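2021年4月24日 作業ノート

バルターシュ地区ではなくBaláž地区の議事録から再開。前回の続きで、市長選前後の演説と議会答弁を突き合わせる作業。対象は1,567件の発言で、今日までに読み終えたのは216件。残りは5月の連休明けまでかかりそう。

分類の基準を少し直した。「相手陣営への警告」と「有権者への警告」を同じ符号にしていたが、Borurvilleの住民登録をめぐる答弁では両方が一文に入っている。主節の宛先で決めることにする。迷ったものは保留にして、符号欄に三角を付ける。今日の保留は14件。

Oltgateの与党側の演説は、新聞の要約と録音の書き起こしで語調がかなり違う。要約では「混乱を招く」となっている箇所が、書き起こしでは「混乱になっても知らない」。引用は書き起こしを優先し、要約しかないものは注に明記する。Polákさんの古いメモは要約から取ったものが混じっているので、そのまま使わないこと。

Lultonの野党会派の声明は版が3つある。日付の古い版だけ、登録手続きの延期を求める段落が入っている。後の版で落ちた理由は不明。会派の事務所に問い合わせ中、返事待ち。
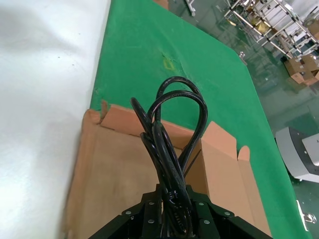 政治言説研究室 地方議会班

午後はVlastimil Polákと電話で符号の照合。一致しなかったのは、ほとんどが皮肉の扱いだった。彼は皮肉も字義どおりに取る方針で、私は文脈で取っている。どちらでも集計はできるが、混ぜるのはまずい。当面は字義どおりに統一し、皮肉は別の列に印を付ける。すでに終えた分も見直しが必要。

集計表の列名を変えたので、古い表に追記しないように。共有フォルダの旧版は読み取り専用にした。

次回：Borurvilleの委員会答弁の後半、保留分の再読、声明の版の対照表。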